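Ticket 36 – Démonstrations téléopérées « classeur / meuble bas »
Projet : Bakilana
Site : plateau bureaux Imedia
Statut : rouvert (encore)
Priorité : normale, ce qui chez nous veut dire « avant la démo client »

Symptôme signalé

Pendant l'enregistrement des démonstrations au casque, l'opérateur voit la main gauche virtuelle bien à plat alors que la vraie arrive avec le pouce en avance sur le reste. Sur une table nue, tout le monde s'en fiche. Au bord d'un meuble, avec un classeur de bureau entre les doigts et la planche, le décalage devient un sujet de conversation. Le robot pousse au lieu de prendre, le classeur part en promenade, et la politique apprend consciencieusement à promener des classeurs.

Accessoirement, les épisodes où l'opérateur ouvre lui-même la porte du meuble sont rejetés par le script de tri Turnside avec le motif « contact inattendu ». Ouvrir une porte sans contact reste à inventer, je laisse le sujet à la recherche.

Configuration

Humanoïde sur ses deux jambes, mains articulées, téléopération par gants et casque. Retour vidéo depuis la tête. Module de recalage Ziston chargé au démarrage. Meuble bas en bois clair, classeur bleu, moquette. La consigne de tâche est « poser la main sur le classeur, le saisir, le ranger sur l'étagère, refermer ». Quatre verbes, dont deux fonctionnent.

Ce qui a été essayé, dans l'ordre

1. Redémarrer les gants. Aucun effet, mais il fallait l'écrire, sinon la première réponse au ticket aurait été « avez-vous redémarré les gants ? ».

2. Refaire le calibrage main ouverte. Paume à plat, doigts tendus, on attend le bip. L'écart du pouce diminue, puis revient au bout de 16 épisodes. J'ai d'abord accusé l'opérateur de fatiguer. L'opérateur, c'était moi. J'ai retiré l'accusation.

3. Contrôler la pose de contact directement sur le classeur, porte ouverte, sans chercher à saisir. On demande une paume à plat, quatre doigts tendus, et on compare avec ce que le gant croit envoyer.
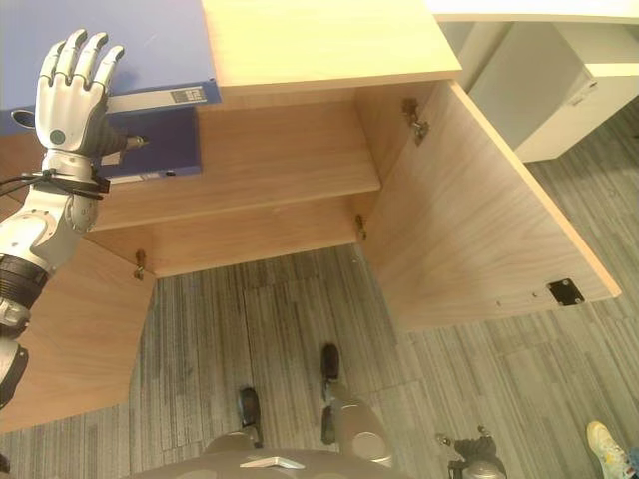

Les quatre doigts suivent la commande. Le pouce, lui, se replie vers l'intérieur dès que le poignet tourne, y compris quand le mien ne bouge pas. Dans le journal, la valeur d'opposition du pouce change exactement en même temps que la rotation du poignet : les deux canaux sont couplés quelque part, et ce quelque part ressemble beaucoup au fichier de recalage.

4. Désactiver Ziston. Le pouce redevient honnête, mais toute la main se décale vers l'avant-bras et il faut viser à côté pour toucher juste. Un opérateur humain s'y fait en dix minutes. C'est bien le problème : il compense, et on enregistre sa compensation.

5. Recharger Ziston avec l'ancien fichier de main, celui d'avant la mise à jour de mai. Couplage disparu. Le nouveau fichier applique au pouce gauche la correction prévue pour le droit. Quelqu'un a copié une ligne de trop. L'historique dit qui, et l'historique est prié de se taire parce que c'est encore moi.

6. Reprendre les épisodes avec porte. Pour le rejet « contact inattendu », le seuil était réglé pour des tâches sur table. J'ai déclaré la porte comme surface de contact autorisée et ajouté un état de départ « porte entrouverte », distinct de « porte fermée » et de « porte ouverte ». Jusqu'ici les trois étaient mélangés sous la même étiquette, ce qui explique que le robot tire parfois avec conviction sur une porte qui n'a plus besoin de lui. 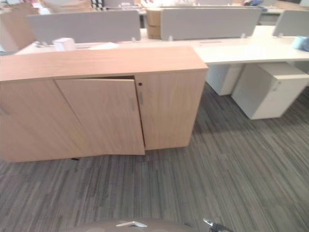
7. Relancer une série complète avec l'ancien fichier et les nouvelles étiquettes. Sur 70 épisodes, 2 rejets. Le premier est légitime, j'ai lâché le classeur trop tôt. Le second est un éternuement de l'opérateur, fidèlement reproduit par le bras gauche. Je l'ai mis de côté, il ne servira à rien mais il est très beau.

Cause retenue

Erreur de latéralité dans le fichier de recalage de la main, aggravée par un seuil de contact inadapté aux meubles. Le matériel n'y est pour rien. Les câbles non plus, malgré leur réputation.

À faire avant clôture

– Bloquer la version du fichier de main dans la configuration Bakilana, pour que la prochaine mise à jour demande la permission avant d'entrer.
– Marquer « à exclure » les épisodes enregistrés entre la mise à jour et l'étape 5. Ne pas les supprimer : ils serviront de contre-exemples.
– Noter l'état de la porte au début de chaque épisode, même quand il paraît évident.
– Ajouter au contrôle du matin la pose « paume à plat » avec rotation du poignet. Le calibrage immobile ne verra jamais ce défaut.

Dernier commentaire

Correctif poussé à 17 h. Je laisse le ticket ouvert jusqu'à la prochaine série, avec un autre opérateur aux gants et la main droite incluse dans le contrôle. Si le couplage réapparaît, joindre le journal brut du poignet et du pouce, et indiquer le fichier de main chargé. « Ça pousse bizarrement » a été utile une fois, ça ne le sera pas deux.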